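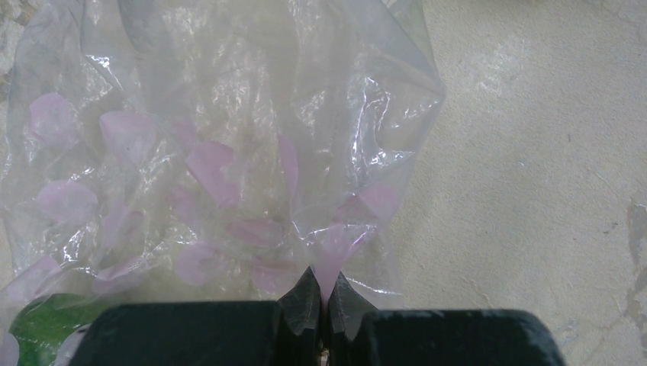
Lists > Histo > Packing and supplies
Posted 13 November 2021 by the list editor
Last updated: same day

The Hollex order came in and I'm trying to settle how we bag small items before the holiday tables. Petals are the hard part. Light pink ones in a clear bag show up fine even when the plastic is creased, so I'd like to stay with clear film and skip the printed sleeves. We have 3,360 bags, which should last until July. Seyoum asked for 19 sets and Flolledska asked for 11. Please keep the petals in a bag of their own. When they went in with the play food last time, we spent an evening picking them out of the bottoms of the boxes.

An earlier message on this list said:

> Could we decide what goes in a bag and what goes in a bowl?
> I packed 2 sets last week and did them differently.
> The long pieces are a nuisance. They poke through the film
> if the box gets turned over.

My answer is bowls for round things and bags for small or flat things. An orange sits well in the green plastic bowl. The purple eggplant is too long for it and can go in the box last, on its side, with nothing on top. I haven't made up my mind about the chili pepper. The bags with the pink edge at the seal can be used for it if you have any left. Write the set number on the box lid in pencil. 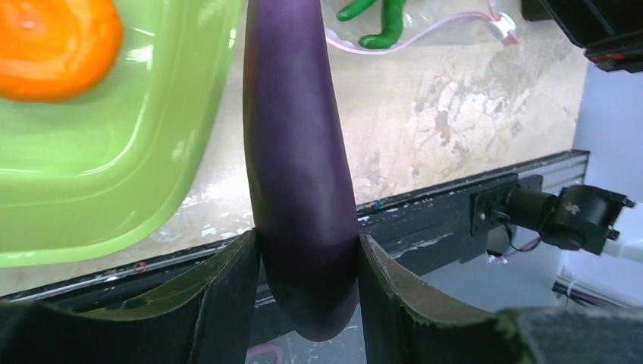

Flolledska replied that the eggplant should go in first, along the long wall of the box, and the bowl after it. Packed last, it slides over the bowl and the lid won't close flat. They would also like the petals on top so they can be checked without unpacking the set.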